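May 8, 2024

I have been drying dishes badly for years. In January I started keeping notes on it, mostly to settle a disagreement with Annelore Albers over whether a rack or a towel leaves fewer water spots on plastic.

The water at my address comes out of the tap hard. Everything below assumes that. If yours is soft, most of this won't apply.

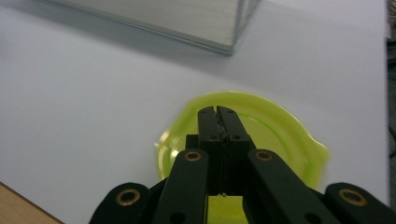
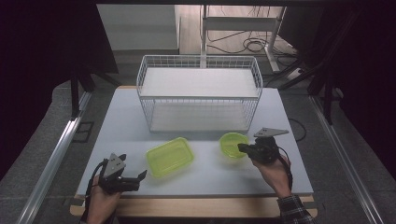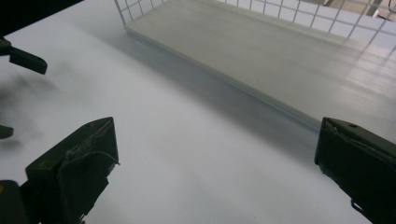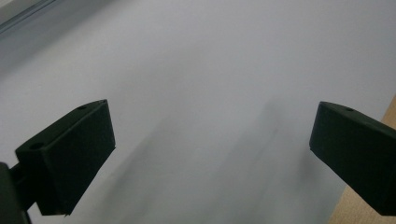 Spots are dissolved minerals left behind when a droplet evaporates in place. A droplet that runs off takes its minerals with it. The useful variable is therefore how much water stays on the surface after the rinse, and drying time comes second.

Plastic is worse than glass on this count. Water beads on it, and beads don't drain. Plastic also holds little heat, so a hot rinse doesn't help it the way it helps a stoneware plate. The dishwasher has the same problem, for the same reason.

I tried three things:

- **Rack only, cool rinse.** Spots on every flat surface, heaviest inside the rims.
- **Rack only, hot rinse.** Glass improved. Plastic looked the same to me, and Annelore agreed.
- **Shake, rack at a steep angle, then towel the rims.** Best result. The rim holds most of the leftover water, so that is where the towel goes.

I also ran the Forkel rinse additive at half dose for 2 weeks. It breaks up the beads and the plastic drains in a sheet. It left a faint smell in lidded containers, so I stopped. Plamis makes one without scent that I haven't tried.

Towels matter more than I expected. The Lobo waffle towel sheds lint until it has been washed several times. Don't use fabric softener on any of them. It coats the fibers and they push water around instead of taking it up.

For spots already there, plain white vinegar diluted with an equal amount of water, five minutes, then rinse. Cloudiness that survives this is probably scratching and won't come off.

Annelore still maintains that the towel alone is enough. Her tap water is softer than mine, so we haven't settled it. Next I want to test a rinse with distilled water.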